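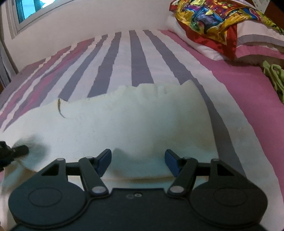

Grurnorcombe Guest House, housekeeping meeting, 30 Apr 2018

Present: Jummai Etim (chair), Ibrahim Ojo, Araceli Ledesma (minutes). Apologies: Wendell Nguyen-Tran, again.

1. Fluffy whites. Ibrahim wants them folded in thirds and left on the bed. Araceli prefers halves. Discussed at greater length than the roof was in November. Thirds carried, 2 to 1.

2. Stray hairs and threads. They show up on white like ink. Every cloth to be shaken out and checked under the lamp before folding. Jummai suggested buying grey – noted, with feeling.

3. Greyish marks. Rewash once, then rag bag.

4. Laundry bill. $345. Wendell to query it, if located.

Closed at 4.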